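Keeping Towels Soft

Skip the fabric softener. It coats the loops, and the towel stops soaking up water. Half a cup of white vinegar in the rinse does the job, once a month or so.

Washing

Wash towels apart from clothes, and fill the drum no more than two-thirds. New ones get two washes before first use. Use less detergent than the box says — most stiffness is soap left in the cloth.

Drying

Shake each towel hard before it goes on the line or in the dryer. Medium heat is enough. Take them out as soon as they are done.

Folding and storing

Fold in thirds lengthwise, then in half. A white towel can sit folded in a metal container on the table until you have time to put it away.

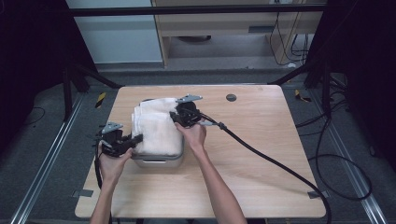 Musty smell

Run a hot wash with half a cup of baking soda and no detergent. Dry fully before folding. Leave the washer lid open between loads.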